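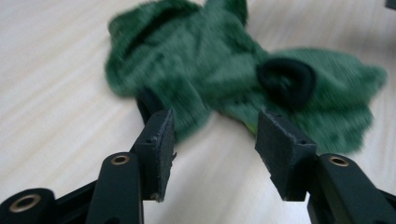 Laundry Without Tears (Mostly)

Filed under: Washing, Drying, Complaining

I have been doing my own wash since I was tall enough to fall into the machine, and I still ruin something every year. Last July it was a cream cardigan that came out the size of a tea cozy. What follows is what I know, in the order it occurred to me.

Pockets and passengers

Go through everything before it goes in. Pockets, obviously, but also cuffs, hoods and the toes of socks. Things travel. Hair ties are the worst of the stowaways. They cling to anything with a nap, ride through the wash inside a sleeve, and then either wrap themselves around a bra hook or slip under the rubber gasket of a front loader, where they sit and go sour. Run a finger around the gasket once a month. Wear a glove if you are the sensitive type. I found three hair ties, a guitar pick and a birthday candle in mine, and I don't play the guitar.

Keep a jar on the shelf over the washer for whatever turns up. Coins in the jar are payment for your labor. This is household law and you don't need to announce it.

Fuzzy things

Fleece, chenille, plush socks and brushed knits all want the same treatment. Turn them inside out, wash cool, and keep them away from towels. Towels shed and fuzzy things collect, and once a dark green sock has picked up a white towel's worth of lint you'll be at it with tape until bedtime. No fabric softener either. It coats the fibers and mats them down, so that the softer you try to make the thing, the more it feels like a wet dog's elbow.

If a plush item has already gone flat, shake it hard while damp, let it dry, and then go over it lightly with a soft brush. A clean baby's hairbrush is good. A dog slicker is too fierce for anything you care about.

Knits

Press the water out, don't wring. Lay the sweater on a towel, roll the two up together like a jelly roll, and kneel on it. Then unroll, push the sweater back into shape with your hands and leave it flat. Hanging a wet sweater gives you longer arms than you were born with, and little shoulder peaks from the hanger.

For pilling, the cheap battery shavers are fine. I had a Trurnico for years, until I dropped it in the sink. Pull the fabric snug over your palm and go in small circles. Do not do this while watching television. Ask the elbow of my gray pullover.

Lone socks

Give a single sock 8 weeks. Mine go in a shoebox, and when the time is up they become dusters. A thick one pulled over the hand is the best thing I know for window blinds and chair rungs. Slide one over the end of a yardstick, fasten it with a hair tie from the jar, and you can get under the fridge. What you'll find under the fridge is between you and the fridge.

Aishwarya Chowdary, who shared a basement laundry room with me for a good while, pinned her socks together at the toe with safety pins before washing and never lost one. I tried it for a month. It works beautifully and I couldn't stand it.

Stains, briefly

Blood: cold water, right away, and patience.

Grease: dish soap rubbed in dry, left for fifteen minutes, then washed as usual.

Coffee: rinse from the back of the cloth so you're pushing it out the way it came.

Red wine: blot, then soak. Don't pour white wine on it. You'll have two stains and less wine.

Ballpoint ink: rubbing alcohol on a rag with another rag underneath. Keep moving to a clean spot.

Whatever it is, check before the garment goes in the dryer. Heat will set what's left, and then it's a painting shirt.

Drying

Clean the lint screen every load. Every one. Once in a while wash it with soap and an old toothbrush too, particularly if you have been using dryer sheets against my advice. Hold it under the faucet; if water pools on the mesh, air isn't getting through well either.

Two wool dryer balls help with towels. Four sound like someone is moving furniture upstairs.

Folding

I have read the books. I own a plastic folding board, a gift, currently in use as a tray. My whole method is to put things away within an hour of taking them out, on whatever flat surface is closest, in whatever shape they'll hold. Fitted sheets get rolled into a ball and shoved inside their own pillowcase. Close the closet door firmly.

Next time: ironing, and how I've managed to avoid it.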